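科凯雷蒂发布双臂机器人货架作业操作规范 二月起在各测试场地施行

本报讯 科凯雷蒂（Kerkeretti）机器人应用中心日前发布《双臂机器人货架作业安全与操作规范（试行）》，对配备多指灵巧手的双臂机器人在货架取放、零件分拣和物品归位等任务中的场地布置、人员职责、设备检查及记录保存作出统一规定。规范自二月起在中心所属各测试场地施行，合作单位阿韦罗（Avero）和德斯梅特（Desmet）同步参照执行。

规范共分7章，由中心安全与标准部牵头起草，历时6个月。起草期间，工作组先后向合作单位的现场操作人员、设备维护人员和数据管理人员征求意见，收到书面修改建议98条，其中涉及作业区划分和手部护套管理的建议最为集中。

中心安全与标准部负责人亨克·凯珀斯（Henk Kuipers）表示，各测试场地此前均有自行制定的管理办法，但在术语、检查项目和停机条件上差别较大，人员跨场地轮换时容易产生误解。“同一台设备换了一个场地，停机口令不同，检查表的顺序也不同，这种情况应当结束。”凯珀斯说。

在场地布置方面，规范要求货架、料箱和机器人底座的相对位置在作业开始前予以确认，并在任务单上注明。机器人手臂可达范围内的地面应保持畅通，不得堆放与当次任务无关的物品，线缆不得横穿人员通道。货架自带照明的，应在每班开始前检查灯条是否正常，亮度发生变化时须重新进行视觉标定。放置在地面的料箱应有稳定的承托，箱内物品不得高出机器人预设的避让高度。

规范对待取物品的摆放也作了说明。金属件、小型方块件和鞋类等外形差异较大的物品可以放在同一货架上，但应分组摆放，组与组之间留出足以容纳手指张开的距离。表面反光较强的零件，应在任务单中单独标注，供视觉系统调整识别参数。物品散放或整齐排列均可，由任务负责人依据当次任务目的决定，并在记录中如实填写，不得在任务进行中擅自改变。
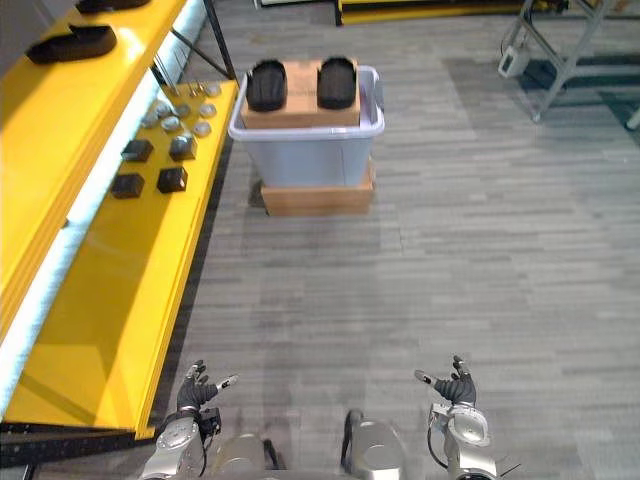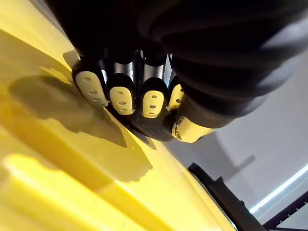
在末端执行器管理方面，规范首次将手部护套和指尖垫列入班前必检项目。操作人员应逐指检查指尖垫是否松动、磨损或沾有异物，检查手指连杆和拇指关节处的紧固件是否到位。护套应完整覆盖规定部位，褶皱不得卷入活动关节，也不得遮挡腕部相机的视野。护套出现破损的，应立即更换，不得以胶带临时修补后继续使用。左右两手的检查结果须分别签字，不得合并填写。

规范同时规定，机器人手部接近货架台面时应转入低速模式，末端速度不得超过每秒200毫米；在完成抓取并离开台面之前，不得切换至常规速度。手指与台面发生非预期接触时，系统应自动暂停，由操作人员在确认手指位置和台面状况后方可恢复。连续两次出现同类接触的，应终止当次任务，并通知维护人员到场检查。腕部相机与头部相机所得位置信息不一致时，按暂停处理，不得由操作人员凭目测判断继续作业。

关于人员职责，规范明确每次作业须设任务负责人和安全监护人各一名，两项职责不得由同一人兼任。安全监护人在机器人上电期间不得离开岗位，应能够随时触及急停装置，并不得同时从事记录、搬运等其他工作。需要进入手臂可达范围调整物品的，应先由任务负责人下达停机口令，待安全监护人复诵确认、双臂停止运动后方可进入。外来人员参观，一律在标线以外进行。

参与起草的技术人员利芬·蒂默曼斯（Lieven Timmermans）介绍，规范中争议较多的是停机后恢复作业的条款。部分场地认为，每次暂停都由人工确认会影响任务进度；维护人员则坚持，台面附近的接触不论轻重都应查明原因。工作组最终采纳了维护人员的意见，同时简化了确认表格，将原有的两页合并为一页。“表格短一些，大家才会认真填。”蒂默曼斯说，这一条在试行期内还会继续听取意见。

在记录与数据保存方面，规范要求头部相机、腕部相机和关节数据使用统一时钟，每次任务结束后由任务负责人核对起止时间。因故中止的任务同样应当保存记录，并注明中止原因，不得删除或以重做的任务替代。画面中如出现可辨认的人员，应依照中心现行的个人信息保护办法处理后再行提供给合作单位。记录的借阅和复制由数据管理人员统一登记。

据了解，科科（Corkow）测试场地将率先组织操作人员培训。培训分为条文讲解和现场考核两部分，现场考核内容包括班前检查、停机口令的下达与复诵、非预期接触后的处置，以及记录表的填写。考核未通过者可继续参加辅助工作，但不得担任任务负责人或安全监护人。其他场地的培训安排由各场地自行拟定，报安全与标准部备案。

规范还设置了过渡条款。施行前已经批准的任务可按原办法完成，但班前检查和低速模式两项要求不适用过渡安排，应自施行之日起执行。现有场地的标线、急停装置位置与规范不符的，应提出整改计划，整改完成前须增设临时隔离措施。对于规范未作规定的新型末端执行器，使用单位应先提交风险评估报告，经安全与标准部书面同意后方可投入作业。

阿韦罗和德斯梅特方面均已指定联络人，负责汇总试行期间的问题。两家单位将沿用各自的设备编号方式，但检查表、停机口令和任务单格式与中心保持一致。凯珀斯表示，试行期内安全与标准部将到各场地查看执行情况，重点抽查手部检查签字和中止任务的记录，抽查结果向各场地通报。

规范文本及配套表格已发放至各测试场地。相关单位和人员如有修改意见，可经所在场地联络人以书面形式提交安全与标准部，意见中应注明所涉条款及实际作业情况。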